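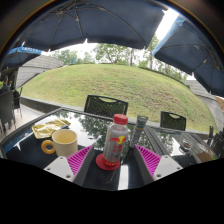 1/ We have signed the papers for a villa home at Ondus, the bundled golf community past the highway. Many people asked me how it works, so I put my notes in one thread. I am not a salesperson, only a buyer who reads everything two times.

2/ "Bundled" means the golf membership comes with the house. You cannot buy one without the other. In some other places you pay a big entry fee to the club and wait for your turn. At Ondus the right to play goes to you on the day you get the keys.

3/ What is not bundled: the cart, the driving range in the evening, and the guest rounds. I had understood that the cart was included. It was in the brochure picture, but not in the contract. Please ask for the fee sheet and not the brochure.

4/ The yearly club fee for our type of home is 4000 dollars. On top of this you have the monthly fee for your own street, and for us this is 220 dollars. It pays for mowing, outside painting, the gate and the pool in our section.

Search this site Search for: homes, condos, listings

5/ There are three builders. We looked at Luver (low villas, one garage), Jestier (bigger houses near the lake) and Ó Conaill (flats with a lift). Luver had the smallest kitchen but the best neighbours to talk to, and they let us sit outside for a long time without a person from the sales office beside us.

6/ The terrace was the place where my husband made his decision. I made mine in the laundry room, where there is finally a real window. 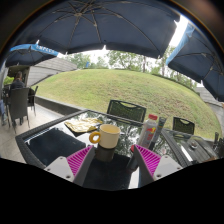 On the terrace, umbrellas up.

7/ About renting out: you may rent your home, but the shortest lease is 28 days. When you rent, the golf right moves to the tenant and you cannot play in that time. For us it is fine. For a person who wants to rent every weekend, it is the wrong community.

8/ Resale: the club takes a transfer fee from the buyer, and the seller must show that all the fees are paid. Our lawyer asked for this letter early and it still came late. Ask for it in the first week.

18 shares · 7 comments

9/ Somebody wrote to me, "I don't play golf, is it stupid to buy there?" I play badly and my husband doesn't play at all. He likes the walking path, the grey herons and the quiet. But he pays for the golf too – you should know this before you fall in love with the view.

10/ Noise: the mowers start before breakfast. The houses beside the 5th hole hear them first, and they also get the balls on the roof. We chose the other side, with a view of trees and a small piece of the fairway. It was cheaper also.

11/ We move in April. Until then I am measuring furniture and learning the rules about the colour of curtains (yes, there are rules, white or cream on the street side). If you have a question about the fee sheet, write it under this post and I will look in my folder.

Last updated: November 30, 2021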